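Plerkel 说明文件

Plerkel 是一个积木套装的整理资料库，内容是成人向展示类套装的零件清单、贴纸清单和拼搭阶段记录。它最早是我自己用的一张表格，后来几个拼积木的朋友也开始往里面填，表格变得很乱，所以改成了现在的文件夹结构。

我的中文不是母语，如果有句子读起来奇怪，请在问题页留言，我会改。术语尽量用国内玩家常用的说法，但是有些零件没有固定叫法，我写的是我自己习惯的名字。

收录范围

目前收录 227 个套装，分成 9 个主题。主题的划分看的是拼好以后的样子，不看包装盒上印的系列名。比如一个戴在支架上的头盔，不管它来自电影还是漫画，都放在“头盔与面具”里面。

9 个主题如下：

头盔与面具
车辆（展示比例）
飞行器
建筑立面
花与植物
老式家电
乐器
舞台与布景
其他

“其他”这一类比我希望的要大。里面有一些真的很难分，例如一个可以打开的书本，里面是一个小剧院。我把它放在“其他”，有人认为应该放在“舞台与布景”，两种意见我都理解。在索引文件里它有一个副主题字段，搜索的时候两边都能找到。

不收录的内容：儿童系列、没有展示底座也没有铭牌的小型赠品、个人原创设计（MOC）。原创设计不收是版权的考虑，我没有时间一个一个去问作者。

文件夹结构

sets/ 每个套装一个文件，格式是 CSV
stickers/ 贴纸和印刷件的清单
stages/ 拼搭阶段记录
colors/ 颜色对照表
tools/ 两个小脚本，后面有说明
CHANGES 修改记录，纯文本

文件名用套装的内部编号，不用商品名。商品名在不同地区不一样，翻译也常常改，用它做文件名以后会很麻烦。内部编号和商品名的对应关系在 sets/ 下面的 index.csv 里。

字段说明

sets/ 里每个文件有下面这些列。

part_id：零件编号。如果同一个零件因为模具改过而有新旧编号，这里写新编号，旧编号写在 part_old。

part_old：旧编号，可以为空。

color_code：颜色代码，请对照 colors/ 里的表。注意深灰和新深灰是不同的颜色，老套装里两种都可能出现，请不要合并。

qty：数量，不包括包装里多给的备用件。

spare：备用件数量。小零件一般会多给，但是不同批次有差别，所以这一列只供参考。

printed：是不是印刷件，写 y 或者 n。贴纸不算印刷件。

bag：袋子的号码。没有号码的袋子写 x，单独放在盒子里的大件写 0。

note：备注，自由填写，中文或英文都可以。

空单元格的意思是“不知道”，不是“没有”。这一点请特别注意。以前有人把空的 spare 当作零来计算，结果得到的总数不对。如果确定没有，请写数字 0。

贴纸清单

stickers/ 里记录每张贴纸贴在哪个零件上、在第几个阶段贴。头盔类的套装贴纸很少，一般只有铭牌。车辆类的贴纸比较多，仪表盘和车门上常常有细小的贴纸，方向很容易贴反。我在 direction 列里写了贴纸朝哪一边，参照点是零件的凸点朝上、长边对着自己。

如果同一块铭牌有些批次是贴纸，有些批次是印刷，两种都会列出来，在 variant 列用 a 和 b 区分。目前我没有办法从包装外面判断是哪一种，所以请不要问我怎么买到印刷的版本。

拼搭阶段记录

stages/ 是这个资料库里最费时间的部分。官方说明书按袋子分阶段，但是一个袋子里可能有好几个独立的部件，所以我把它们分得更细。每个阶段有一个短名字，例如“内框左侧”“下巴与颈部连接”“支架”。

每个阶段写三件事：需要哪些零件，和上一个阶段在什么位置连接，拆下来的时候应该从哪里用力。第三件事是给打算二手转让或者搬家的人看的。曲面外壳的头盔，如果从耳朵的位置往外掰，里面的横向插销会松，外面看不出来，下次拿起来整片会掉。应该先把顶上的光面板取下来，再往后推。

记录阶段的时候，我建议先在纸上写草稿，然后再输入。直接在电脑上写，手上又拿着零件，很容易漏掉。纸上用记号笔标出袋子的号码，翻说明书的时候一眼就能找到。
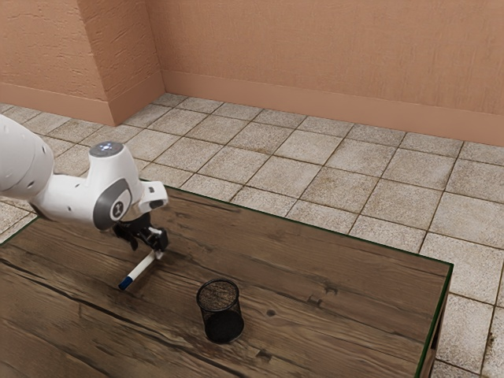

颜色对照

colors/ 里有一个主表和一个别名表。主表的每一行是一个颜色代码，后面是中文名、英文名、开始使用的年份和停用的年份。年份是根据套装里出现的情况推断的，可能和真实的生产年份差一点。

别名表是后来加的。玩家对同一种颜色有很多叫法，例如“沙绿”也叫“灰绿”，“深红”有人叫“酒红”，但是“酒红”又有人用来叫另一种偏紫的颜色。别名表允许一个别名对应多个代码，搜索时会全部返回，由使用的人自己判断。

黑色零件在强光下常常看起来像深灰，尤其是表面有磨砂的那种。如果要确认，请拿一个已经知道颜色的零件放在旁边比较，不要只看照片。

小工具

tools/ 里有 2 个脚本，都需要 Python。

Tullden 用来比较两个套装，输出它们共有的零件和各自缺少的零件。有人用它来判断拆一个旧套装能不能拼出另一个。用法是：

python tullden.py 编号一 编号二

输出是一个文本表格。加上 --ignore-color 以后不比较颜色，结果会多很多，适合只看内部结构的人，因为内部的零件颜色一般不影响外观。

Bomance 用来检查文件格式。提交之前请运行一次。它会检查列的顺序、颜色代码是否存在、qty 是不是整数，以及编号有没有重复。它不检查内容对不对，这个要靠人。

python bomance.py sets/

如果屏幕上没有任何输出，就是通过了。我知道这样不太友好，以后会加一句提示。

数据来源

大部分清单是参与的人对着自己的套装和说明书核对的。有一小部分来自 Policarpio，那是一个已经停止更新的旧资料库，作者同意我们继续使用。来自 Policarpio 的文件在 source 列写着 pol，还没有重新核对过，错误会多一些。如果你手上正好有这些套装，非常欢迎帮忙核对，核对以后请把 pol 改成 own。

已知问题

飞行器主题里，透明座舱盖的编号比较混乱，同一个形状有带印刷和不带印刷的，Policarpio 的旧数据没有分开。

花与植物主题里，软塑料的叶子在不同批次有轻微色差，颜色代码是一样的，所以表里看不出来。

建筑立面主题里的 qty 可能偏大，早期填写的时候有人把备用件也算进去了。我正在一个一个改，改完的会写在 CHANGES 里。

index.csv 在某些表格软件里打开会变成乱码，请选择 UTF-8 编码导入，不要双击打开。另外，有些软件会把编号开头的零去掉，保存以后就找不回来，请把编号列设为文本格式。

怎样参与

修改一个已有的文件：直接改，运行 Bomance，然后提交。说明里请写清楚你是根据实物、说明书，还是别的资料。

增加一个新套装：先看 index.csv 里有没有，没有的话复制 sets/ 里的 template.csv，填好以后在 index.csv 的最后加一行。阶段记录可以以后再补，不需要一次完成。

请不要上传说明书的扫描件，也不要上传从商店页面复制的图片和介绍文字。这样的提交我会直接关闭。

每年十月我会集中整理一次，打包一个固定版本。平时的主分支随时会变，如果你的程序依赖这些数据，请用打包的版本。

许可

清单数据可以自由使用和修改，请注明来自 Plerkel。脚本使用 MIT 许可。本资料库和任何积木厂商没有关系，套装名称和商标属于它们各自的所有者。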